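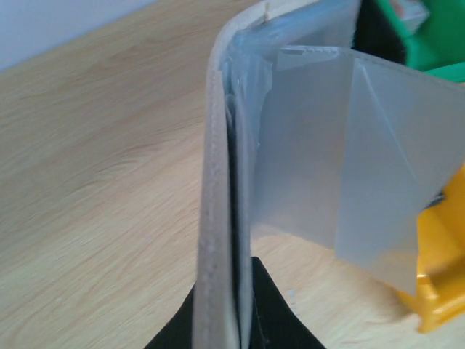 Figure 12. Padded cover standing folded at a table, with a translucent lining inside and a frosted sheet extending to the side.

4.2 Fitting the inner sheets

Set up the Rilotano cover on a flat table with enough room to open it fully. Wipe the table first, as crumbs and grit will scratch the plastic.

1. Stand the cover upright on its edge and let it fall open a little. Do not force it flat. A new cover is stiff at the fold and needs over 24 hours before it will lie open.

2. Hold the cover by the padded rim with one hand. With the other, slide the thin lining down into the fold until it follows the curve of the cover. Small wrinkles are normal.

3. Take the frosted sheet by its thicker edge and turn it out to the side, like a page.

4. Check the sheet for creases. A light crease can be pressed out under a heavy book. If the sheet stays creased, replace it (part 874, pack of 20).

5. Turn the sheet back in and close the cover slowly. If you feel it catch, open the cover and go back to step 2.

Note: The Beletti size takes the same sheets, but they must be trimmed along the bottom. Never trim the thicker edge.

Caution: Keep the sheets away from heaters and direct sun. The plastic softens and may stick to the lining.

Caution: Do not machine wash the cover. Brush the outside with a dry, soft brush – see section 6 for stains.

Continue with 4.3, Loading the pages.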